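Davetti Lighthouse to Open After Dark for Winter Meteor Watch

FESTCOMBE, 12/29/25 – The Davetti Lighthouse will open its upper gallery to the public for 2 nights in January so visitors can look for meteors over the bay. Admission is free. Gates open at 7 p.m. and close at 10 p.m.

We would like people to come, and we would also like them to know what they are coming for. Posters for events like this tend to promise a sky full of fire. In October we hosted a similar evening, and most guests saw one or two faint streaks, a passing plane and a lot of cloud. Anyone expecting a show every minute will be let down. Anyone willing to stand still in the cold for an hour may see something worth the drive, or may not.

The gallery is 5 flights up and there is no elevator. It holds a small group at a time, so visitors will be sent up in turns of 20 minutes. The lawn stays open all evening and, in our view, is the better spot anyway – the railing blocks part of the northern sky. Blankets and folding chairs are welcome. Flashlights should be covered with red film.

Three telescopes will be set up beside the keeper's house, on loan from the Ballham Sky Club. They are no use for meteors, which move too fast, but they should give a decent look at Jupiter if the weather holds. Claims going around town that the rings of Saturn will be "huge" should be ignored.

Parking is on Chin Road, where there is room for almost 700 cars. We doubt we will need it. The ferry lot is closed to lighthouse visitors both nights.

If it rains, the gallery will stay shut and there will be no makeup date. A decision will be posted at the gate by 4 p.m. each day. Hot cider will be sold on the lawn, cash only.

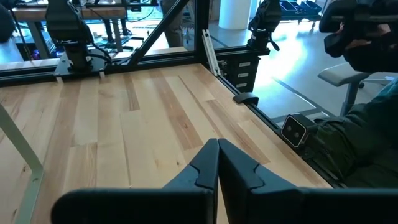

Ilham Sembiring: I went in October and saw one meteor in two hours, and my neighbor swears it was a plane. Will the lamp be switched off this time? It swept right over the lawn and I couldn't see much of anything for a good while after each pass.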